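Bouchra El Fassi buys the drinks for the break room at Putent, and for most of the past year she has also been the person who puts them out. She spoke to us on 2025-02-25, between two deliveries.

The room serves some 100 people over a day. When she took it on, drinks were left standing on the table in their shrink wrap, and people tore a hole in the plastic and pulled out what they wanted.

"By noon there was no room for a plate," she said. "People were eating with a tray on their knees."

Her first change was to clear the table completely every evening. It has a pale beige top with a rounded edge, and she wanted it kept for eating. Cans were to stay in the storeroom until the morning. 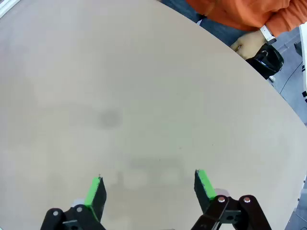
Rhea Talavera thought a bare table was a mistake, and told her so: people coming off the late shift want a drink without having to go looking for a key. The two of them argued about it through most of December.

"Rhea was right about the late shift," El Fassi said. "I still didn't want cans all over the table. So I said, fine, one basket, and it stays on one side."

The basket is plastic, gray-blue, with slanted openings in the sides. She tried a cardboard tray first, but it went soft at the corners after a week. A wire one from Nägeli scratched the tabletop and was sent back.

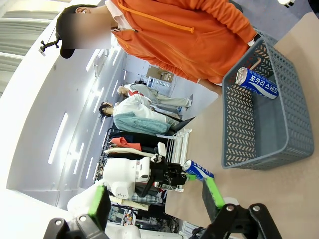
Cans go in lying down. El Fassi prefers it that way for carrying, and she can pick the basket up by the rim and take it back to the storeroom in one trip. Pocari Sweat has been on her order list since the summer, when Traian Dumitrescu asked for something that wasn't soda or coffee.

"I ordered 50 to try," she said. "Now I order 400 at a time, and I've stopped buying the orange soda."

She is less happy with the empties. The recycling bin is out in the hall, and cans still get left by the sink. She has asked for a second bin inside the door and was told it would have to wait for the next order from Clumetti.

"I'll probably just buy one myself," she said, and went to sign for the second delivery.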